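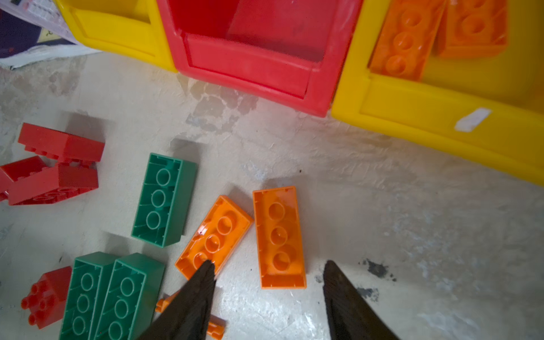 Sorting table, three bins, reds still out on the left

Sorting bricks by color: talk me out of it

gridlock_pam
Picked up a 4000 piece mixed lot from the Griverby flea market back in July and I am finally dealing with it. Plan is one color per bin. Orange has a head start in the right-hand yellow bin. Yes, orange bricks in a yellow bin. I had two yellow bins and a red one and I wasn't going to buy an orange one to please the internet.

Before I go further, is color sorting as dumb as everybody on here says?

studcount
Yes. Next question.

OK, longer version. Sort by shape. Your eye can find a red brick in a pile of mixed colors in a second. It can't find one particular red brick in a bin of 3000 red bricks. I did color for years and spent most of that time with my arm in a tub up to the elbow.

halfplate
Respectfully, studcount says this in every thread and then posts photos of a garage nobody could park in. Color is fine if you build with kids. Mine will put a green brick in the green pile. They will not put a 2x3 in the 2x3 drawer, they will put it in the dog's bed.

studcount
The garage is a system.

gridlock_pam
The garage has been noted. I went ahead with color anyway, because I'd started and I'm stubborn. Red got the other yellow bin, green got the red bin. I know.

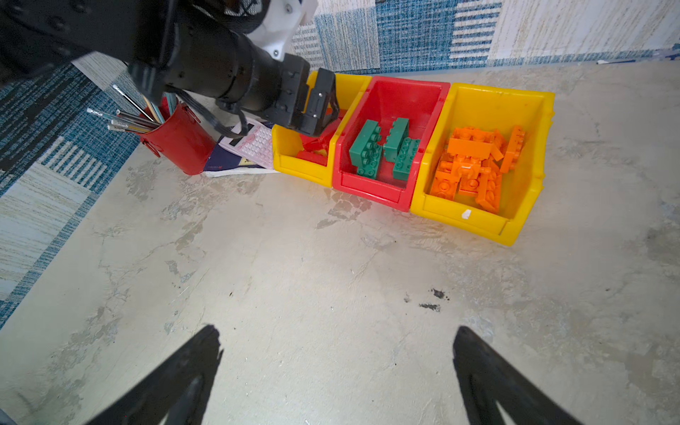

Red, green and orange, each in a bin of the wrong color

mosswick
Red bricks in yellow, green bricks in red. It's like one of those tests where you have to read the word BLUE printed in pink.

Nice bins though. Are those the Nornedow ones? I like a sloped open front, you can rake stuff forward with two fingers.

gridlock_pam
Nornedow, yes, the previous style. They stack too, but then the bottom one turns into a cave and I forget what lives in it. One of the yellows still has a bit of label on the front that I've been picking at for weeks. Hair dryer? Oil?

mosswick
Hair dryer, then a plastic card. Oil works but you'll have fingerprints on everything until spring.

tallboy_515
I'm more interested in the pink calculator. Are you doing math at these bricks?

gridlock_pam
Price per piece. I paid 40 for the lot and I like to look at the number when I feel bad about the hours.

studcount
Since you've posted it: look at the orange bin. Flat plates and long bricks all heaped in together. That's the whole argument against color, in one bin. At least pull the plates.

halfplate
I hate to say it but he's right about plates. They slide to the bottom and stay there. I use a shallow Novgate drawer for mine and leave the rest by color.

gridlock_pam
Fine. Plates come out of orange. I'm not doing it for red and green until there's enough there to annoy me.

studcount
I'll take it.

tallboy_515
Is that wallpaper blue patchwork? Asking for my hallway.

gridlock_pam
Blue and white, woven-look squares. It was on the wall when we moved in. Hallway questions go in the other forum.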